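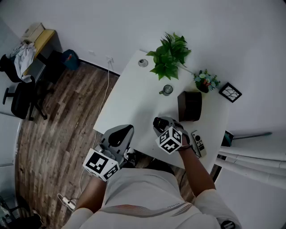 Ekua Amoah would get rid of the lot. A desk, she told me, should have on it the thing you are working on and a drink, and everything else is furniture you have to clean. She said this while moving a stapler of mine out of her way so that she could put her elbow down.

I had gone to the Clekari office to write about plants, and came away with pages of notes about everything that stands next to them. Ask people what they keep on their desks and they start with the plant. Then they look properly and remember the rest.

The white desk there is a good one to begin with. It has a leafy green plant towards the back, with leaves broad enough to spread out over the top, and a grey mug that lives below it. There is a dark brown speaker, and behind that, in the far corner, a small pot of artificial flowers in blue and pink. A little black picture frame leans against the wall. The TV remote has ended up there too, near the edge. I have looked into a fair number of offices and spare bedrooms this winter and I can't think of many desks that didn't have a remote control or a spare key or some other thing that belonged to the room in general.

Kekeli Dankwa looks after the plant. It came from a market stall in December with no label and he has never found out what it is. He waters it when the top of the soil feels dry and turns the pot a little each time, as the side facing away from the window gets thin otherwise. He has been told off for using the dregs of his tea. The leaves collect dust much faster than he expected, and he wipes them with a damp cloth, one hand underneath so they don't tear.

His main difficulty has been where to put it. A plant with spreading leaves takes up a lot more room than its pot. At the front of the desk it got knocked by sleeves, and on the floor people kicked it. At the far end, with nothing tall in front, it has been left alone and has done well. He would like a deeper desk. The one he measured at home came out at 118 cm wide, and he thinks width is what people shop for when it is depth they run out of.

**The case for fake flowers**

Akua Dogbe brought in the artificial ones. She is unembarrassed about this. They cost very little, they are the same colours in February as they were in summer, and they sit happily in a corner where a real plant would sulk. Her only rule is to wash them. Dusty fake flowers look worse than no flowers, she says, and a bowl of warm water with a drop of washing-up liquid does the job in a couple of minutes. Shake them and let them dry upside down before they go back in the pot.

She also moved the speaker. It had been pushed up against the wall, where she thought it sounded boomy, and she brought it forward. Not everyone could hear the difference. Eylül Türkmen could, and asked her to move it a bit further still. The two of them spent most of a lunch break on it.

I asked about the picture, which has dark lines like branches on a white ground. Eylül likes it where it is, leaning. She has put up enough frames with the wrong sort of hook to prefer a shelf or a desk to a nail, and a leaning picture can be changed without filling a hole afterwards. If it slides, she puts two dots of reusable putty under the bottom edge.

**Mugs and what goes under them**

The small round dish at the back, to the left of the plant, started an argument. Half the office treats it as a coaster and the other half drops things in it. Paper clips, mostly, and once a tooth-coloured button that was claimed a month later. Kekeli's view is that a dish should stay a dish and that coasters should be cheap and plentiful, so that one is always nearer than the bare desk.

White tops show rings. Tea marks come off most laminates and painted finishes with a paste of bicarbonate of soda and water, rubbed gently and wiped away, but try it first on a bit that doesn't show. Don't use it on anything glossy. Waxed or oiled wood needs different treatment altogether, and if there is already a pale ring on it I would ask the maker before doing anything.

There is a second desk in the room, with a yellow wooden top, and it has the opposite problem. It has a cardboard box on it. I have a box of my own at home, and have had since we moved, so I recognise how it goes: a box gets put down for an afternoon and then other things are arranged to suit it. The chair in front has grey clothing over the back, and the bin is tucked away underneath, where Ekua approves of it.

**Cables**

Floor Prins deals with the cables, in this office and in several others. She charges £35 for a visit and usually brings most of what she needs in a biscuit tin. Her advice is to start at the socket and work towards the desk. People start at the desk, tidy the bit they can see, and leave the run across the floor, which is the part that trips you.

A white cable over dark brown planks shows up from the doorway. She would rather it followed the wall, even if that means buying a longer one. Power strips she likes off the floor where possible, screwed to the underside of the desk or set in a tray, and never buried under a rug or a pile of coats. She labels both ends of every lead. She used to do it with masking tape, which goes gummy, and now uses the paper tags that jewellers buy in packs of 100.

For leads that trail off the desk edge she sells a small clip from a firm called Pirnico, though a bulldog clip on the back of the desktop will hold a charger just as well.

**What stayed**

I asked everyone what they would keep if they had to clear the desk down. Akua said the flowers. Eylül said the speaker, then changed it to the mug. Kekeli said the plant and would not be drawn on a second choice.

Ekua repeated that she would keep nothing. I have since seen her desk at home. It has a lamp on it, a pad of paper, a bowl of satsumas and a china hare with a glued ear, and she moved the hare to make room for my cup.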